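Annual inspection – positive organ, Sastry Hall
Inspector: Blair Kerr. Job 2703. Month: March 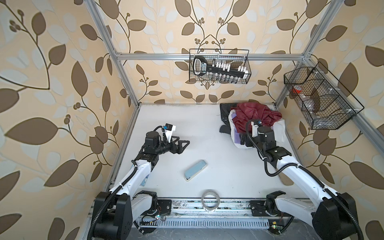
Wind supply
Blower mounting and guard – pass. Two screws tightened.
Mains lead and plug – pass.
Reservoir weights secured – pass.
Static pressure – fail. 26 mm at the chest with the lid shut, against 60 mm on the maker's plate. Do not tune until corrected.
Trunking joints – leak at the elbow below bottom C. Re-leather.

Case and transport
Castor brakes – pass on three, fourth slips on a polished floor. Replace.
Lifting handles – pass.
Rear panel catches – one bent, still holds. Monitor.

Action
Key dip – 9 mm throughout, pass.
Stickers and guide rail – pass. Tenor F sharp rubs in damp weather according to the player; could not reproduce.
Pallet springs – number 19 weak, changed on site.

Pipework
Stopped wood 8 ft – stoppers firm, pass.
Principal 2 ft – tuning slides loose on the top octave.
Rack boards – pass. Old split near the treble end was glued at the last visit and has not moved.

Status: restricted use. Recheck wind pressure after the elbow is sealed.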